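The couch came with the flat, which should have been my first clue. Mrs. next door (I never got her name, and by the time I'd lived there a month it was too late to ask) leaned over the balcony rail the day I moved in and said, "Did they leave you the Urberg?" like it was a cat.

They had left me the Urberg. It took up most of the lounge room. I'd looked it up on my phone while I ate noodles out of the pot, and all I could find was one old ad, somebody in Laing selling the same model for 471 dollars, "firm but fair." I thought that was a strange thing to say about a couch!

I've never been tidy. My mum used to say I didn't put clothes away so much as let them settle. So the first night I did what I always do and dropped everything on the end of the couch, coat, scarf, work pants, the lot, and went to bed.

In the morning it was all on the floor. Fine, things slide. I picked it up and dumped it back and caught the bus to Wundmont, and when I got home it was on the floor again, only the scarf was still up there. I liked that scarf. Apparently so did the couch.

You get used to anything if the rent's low enough. By July I had a fair idea of its tastes. It would keep wool, and anything my grandmother had knitted. It would not keep gym gear for even five minutes. It once held on to a library book for 24 days and then gave it back the morning it was due, square in the middle of the seat, and I'd turned that couch inside out looking for it (I found nine hair ties and a key to nothing).

I started talking to it, of course I did. I'd hold up a cardigan in the doorway and say, "What do we think?" and toss it over, then go and put the kettle on so it could make up its mind in private.

Then my brother came to stay. He was between places, which he'd been for most of his adult life, and he turned up from Molel with one duffel bag and a cold. I warned him about the couch. He laughed so hard he had to sit down, and he sat down on it, and it let him.

He slept there for roughly 40 nights. He left crumbs, he left socks, he left the wet towel, and not one thing ever hit the floor. I was furious! I'd be standing there picking my good jacket up off the carpet while his tracksuit pants lay along the back like they were paying rent.

"It just likes me," he said.

"It likes wool."

"I'm very woolly," he said, and blew his nose.

When he got the job up north he packed in ten minutes flat, the way he does, and hugged me too hard, and I stood on the balcony and waved until the taxi turned the corner. Mrs. next door waved too. She'd got fond of him, everybody does.
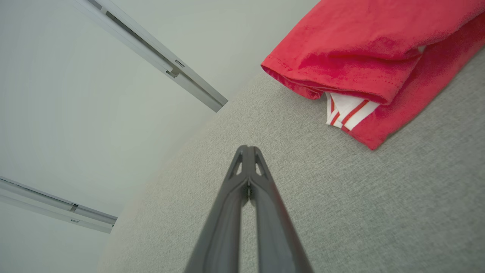

My brother never could pack a bag properly. I came back in to strip the blankets and have the lounge room to myself again, and I'd got as far as the kettle before I noticed what he'd missed. Up on the grey weave, bright as a letterbox, was something red, all bunched up on itself, and I knew it straight away for the footy jumper he'd had since school. I said a word I won't write down. Then I rang him, and he was already at the airport, and he said to post it when I got the chance.

I meant to. I bought the satchel and everything, wrote out the address, and stood over the couch with my hand out. It wasn't even anything special. It was the scratchiest old jumper, and it should have been on the floor before the taxi was out of the street.

I gave it a little tug. It didn't budge.

"He's only gone for work," I told the couch. "He'll be back at Christmas."

Nothing. I sat down next to it, and after a bit I took off my good jacket and laid that over the arm, mostly to see. We watched the news and half a movie about a submarine. When I got up to go to bed the jacket was still there.

I rang my brother in the morning and told him I couldn't find the jumper anywhere.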